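Subject: Re: [pivgate-users] Remote control demos in the kitchen scene: how many, and how slow?

On the list in October, a member at Odukoya wrote:

> We are starting on the island counter kitchen in Pivgate and plan to record by remote control, one operator with a hand controller. Two questions. How many demos did you need before the policy stopped wandering? And do you slow the operator down, or let them work at normal speed and resample later?
>
> We also see the arm pause above the counter for a long time in playback. Is that the operator or the simulator?

Answering in order.

We recorded 1424 demos for the Hustetti set and kept most of them. Our first plan said 3000, and we stopped early when extra demos in the same layout made no difference to the test runs. Moving the objects between recordings helped much more. If you have time for 2000, I would spend it on many layouts with a few demos each.

On speed: let the operator work at a normal pace. We tried a slow mode and got jerky paths, with a lot of small corrections near the countertop. Resampling afterward was easier on everybody.

The pauses are the operator. People stop to judge depth, mostly just before closing the gripper, and the policy learns the stop along with the grasp. We trim any pause of over 5 seconds and leave the short ones in. If you cut them all, the arm comes down too fast and knocks things over.

One more point on depth. The white countertop is very bright and small shadows are hard to read on it. A second view from the side fixed most of our missed grasps — we should have set it up before the first recording.

We start each operator on the same layout, with a few small items on the counter, the trash can against the back wall and the gripper already low over the right end. They get ten minutes of free practice there, and none of it is saved.

What I still don't have is a good rule for throwing out a demo that succeeds but looks odd. At the moment we watch the playback and decide by eye. The Besix scripts score path length only, and that marks down careful operators. If your group has something better, please post it.

Steps we follow for a session are below. Change what you like.

## Before recording

1. Load the layout and check that it matches the start view.

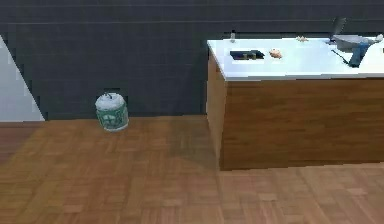
2. Zero the hand controller, then move the arm through its full range once.
3. Start the log before the recording, and write the operator number in the first line.
4. Reset after every demo, including the failed ones.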